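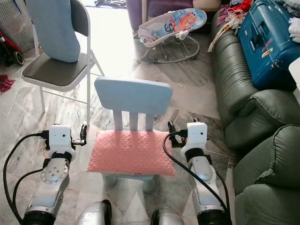 A child's chair in pale blue, with its pink cushion.

Small chairs, big opinions: a morning with a furniture painter
By the Larkport Post home pages editor, May

I got to the workshop at half past nine and was handed a mug of tea and a sanding block, in that order. The woman who runs Cropper paints second-hand furniture for a living, mostly for children's rooms, and she doesn't like talking with her hands idle. So I sanded a drawer front, badly, while she told me how she got into all this.

"I was working in a bank," she said. "I painted my daughter's bed one weekend and then my sister wanted one, and then a woman I'd never met rang up and asked what I charged. I hadn't a clue! I said thirty quid. It took me nine days."

She charges rather more now, and last year 257 pieces went out of the door, most of them to families within an hour of Larkport. I asked what people get wrong when they try it at home and she put her brush down for the first time.

"They don't wash it. They sand straight over years of polish and sticky fingers and push all that into the wood. Warm water, a drop of washing-up liquid, let it dry overnight. Then sand."

And after that? Primer, always, and thin coats (thinner than you think, she says, and then thinner again). She leaves a full day between them even when the tin says four hours. Her primer is called Drimitel and she buys it by the crate, though she grumbled that the new lids are impossible to get off.

We had a proper argument about colour. I like white for a child's room and she thinks white is a punishment. "Every scuff shows and you spend your life wiping it. Have a soft blue, have a green, have a yellow if you're brave. They'll tell you when they hate it."

I wondered whether people ever bring her something she won't touch. Plenty, apparently. She turns away anything with woodworm, and old paint that might have lead in it goes to someone with the right kit. She also said no to a wardrobe with 1754 carved into the door, which the owner wanted done in lilac. "I told him to go home and think about it. He came back and asked for grey, so I sent him home again."

Cushions are her other soft spot. She sews them herself in the evenings and swears by covers with ties, so they can come off and go through the wash.

My drawer front, by the way, had to be done again. She was very nice about it.

Cropper is at 31 Fundetti Yard, Larkport. Ring before you visit, as she's often out collecting.

Contact us | © Larkport Post | Back to top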